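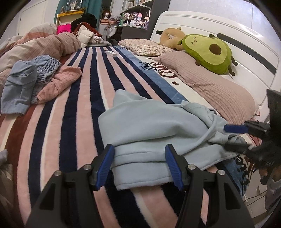

Budgeting for hand-held grippers: how many sets, and what else to include?

Asked by Nkechi Nwankwo

Our department is preparing an equipment request for a garment-folding data project. Recording will take place in ordinary bedrooms, with clothing folded on the bed. The request is due in October and must cover the first year. We have obtained a quotation from Zendura for paired hand-held grippers and one from Stutell for replacement finger pads. Two operators will work at a time. How many pairs should be requested, and which recurring costs are commonly left out? Purchase of a robot arm is deferred to the following year.

2 answers

Garba Ekpo
Accepted answer

For two operators, I would recommend that you request 3 pairs: one for each operator and one held in reserve. At Plestthorpe we requested two, and a single damaged finger stopped half of our recording until the replacement arrived.

The following items should appear as separate lines in the request.

Finger pads. Treat these as consumables. Fleece and denim are handled at the hem and the fold, and the ridges wear down. We replaced 67 pads in our first year.

Storage. Obtain a price for drives before submission, including a second copy of all recordings.

Operator hours. Allow paid time for resetting the clothing between recordings. This was our largest omission.

Garments. Set aside a modest sum for sweatshirts, children's items and anything with a drawstring, as cords require more practice than plain hems.

Before you commit to a supplier, please confirm in writing that the pads are sold separately from the fingers. I would also ask whether next year's arm will accept the same fingers. If it will not, part of this purchase will have to be repeated.

Answered by a member (name withheld)

We use Brinkmann. Delivery charge was 727 and it was not on the quotation, so ask. Cannot comment on pads.

7 members found this page helpful.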